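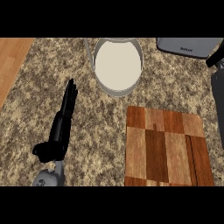

Home & Kitchen > Canning and Preserving

Strawberry jam still runny after two days, can I fix it without opening every jar?

berrybucket
Posted Sunday, May 27, 2018

I made strawberry jam for the first time in a few years and it did not set. I have 17 half-pint jars and every one of them pours like pancake syrup. They all sealed. I have waited two days and there is no change that I can see.

What I did: I bought a flat of berries from the u-pick place outside Trerari. They were very ripe, a few of them close to being too soft to use. I washed and hulled them, crushed them with a potato masher, and cooked them with powdered pectin. The pectin was Cokila, the regular kind in the box, not the low sugar kind. I had two boxes left over from last August and bought two more.

I may have made some mistakes, so I will list them. I did a double batch each time because I wanted to get it all done in one evening. I cut the sugar back some because the last jam I made was too sweet for us. I put the berries, sugar and pectin in the pot together. I read later that with the powdered kind you are supposed to boil the fruit and pectin first and put the sugar in after. I used a timer for the boil but I started it when I first saw bubbles at the side of the pot.

The jars went in a boiling water bath for the time on the pectin sheet.

What I want to know is:

Is it too soon to call it a failure? Somebody at work told me it can take two weeks.

If I have to cook it again, can I use the same jars and lids?

Would it be safe to leave it the way it is and use it for pancakes? My main worry is the reduced sugar. I don't want to give people something that will make them sick.

I planned to give most of these away at a family picnic, so I would like to have real jam if I can. But I also don't want to spend a whole day on it and end up with the same thing.

quartsandpints

Two weeks is right. Some jams set up overnight and some take most of two weeks, and strawberry is one of the slower ones. Put the jars somewhere they won't be bumped and leave them alone. Don't tip them every day to check. Tipping breaks up whatever gel has started to form and it doesn't always come back.

That said, from your list I would not expect much. Any one of those things can give you syrup. I'll go through them in the order I think they matter.

Double batches. This is the most common cause. A big pot of fruit takes much longer to come up to a boil and it doesn't heat evenly, so some of the pectin gets cooked too long and some doesn't get cooked enough. Every pectin sheet I have read says to make one batch at a time. It is slower, but if one goes wrong you only lose that one.

The sugar. Regular pectin needs the full amount of sugar to gel. It is not only there for taste. If you want less sugar you have to buy the pectin that is made for it, and follow the sheet in that box, since the directions are different.

When you started the timer. It has to be a full rolling boil, meaning a boil that keeps going when you stir it. Bubbles at the side are well short of that. With a double batch you could be several minutes away from it.

The order. Powdered goes in before the sugar and liquid goes in after. If you mix it all together at the start, the powder has a hard time dissolving. You may find small clear lumps in the jam. If you do, that's pectin.

Ripe berries. Fruit loses pectin as it gets soft. I like to have a quarter of the berries a little underripe, with some white at the shoulders. When you're using boxed pectin it isn't as big a problem, but it doesn't help.

Old pectin. Look at the date on the two boxes from last year. Mine has been fine for a year in a dry cupboard, but I had one box that sat over the stove and it was useless.

About safety. Strawberries are acid enough for a water bath, and it's the acid that matters for that, so less sugar in the pot does not make a sealed jar unsafe as long as it was processed properly. Sugar does help it keep after it's opened. Lower sugar jam will grow mold sooner, so keep the open jar in the refrigerator and use it up. The color may also fade faster on the shelf.

If you are above 1,000 feet you need to add processing time. The sheet will have a chart. I don't know what the elevation is at Trerari.

If it still hasn't set after two weeks, you can remake it. For powdered pectin, this is what I use, and it's the standard one you will find in most canning books.

For each quart of jam (four of your half-pints):
1/4 cup sugar
1/2 cup water
2 tablespoons bottled lemon juice
4 teaspoons powdered pectin

Mix the pectin and water and bring it to a boil, stirring the whole time so it doesn't scorch. Add the jam, sugar and lemon juice. Bring it back to a full rolling boil over high heat and boil hard for half a minute. Take it off the heat, skim it, fill hot jars, put on new lids and process again for the full time.

Jars and bands can be used again if they have no chips or rust. The flat lids can't. They are made for one use. I buy mine at Somau Hardware, by the sleeve, and it is cheaper than getting the boxes at the grocery store.

Try one quart before you open the rest. Put a jar in the refrigerator overnight too before you decide anything. Jam is always thicker cold, and if it's thick enough for you that way then you have no work to do.

One more thing, don't remake it more than once. The flavor goes and it gets a brown, cooked taste.

pitandpeel

I would leave it and call it strawberry syrup. I have done that twice. People like it on ice cream and nobody asked me what happened. You can also stir it into plain yogurt or use it between cake layers if you boil some of it down first.

I stopped using boxed pectin altogether. I cook strawberries with sugar and lemon juice until a spoonful wrinkles on a cold plate. It takes longer and you get fewer jars.

berrybucket

Thank you both. I looked at the boxes and the two old ones were past the date, so that is one more mistake to add to the list. I did find the little clear lumps in the jar I opened.

I put one jar in the refrigerator last night and it is somewhat thicker this morning but it still runs off the toast. I am going to wait the two weeks and then try one quart with the directions above.

Two follow-up questions. Does it have to be bottled lemon juice? I have fresh lemons. And is there a way to tell it is done before it goes in the jars? I don't want to guess again.

quartsandpints

Use bottled. The acid in fresh lemons goes up and down from one lemon to the next and the bottled is kept the same.

For testing, put a couple of saucers in the freezer before you start. Take the pot off the burner while you test, or it keeps cooking. Drop a little jam on a cold saucer, put it back in the freezer for a minute, then push it with your finger. If the top wrinkles it will set.

For jam with no added pectin you can use a thermometer. You want eight degrees Fahrenheit above whatever water boils at in your kitchen. Boil a pan of water first and read it, then add eight. Don't go by the thermometer with boxed pectin, go by the clock and the rolling boil.

A wider pot will help as well. Tall narrow ones hold the steam in and foam up. I use a Gronow stockpot for the water bath and a wide, low pan for the jam itself.

jamjar_19

Only read part of this but mine did the same thing last year and it was the pectin. I used liquid in place of powdered, same amount, and they are not the same. Check that you have the right one for your recipe. Also a little butter in the pot keeps the foam down.

berrybucket

It was powdered, and the recipe was for powdered. Thanks for the butter tip though, I had a lot of foam and threw out more than I wanted to.

I have set aside five jars to keep as syrup no matter what. The rest can wait on the shelf until the two weeks are up. I'll post again after I have done the first quart.

Tagged: strawberries, jam, pectin, water bath canning, runny jam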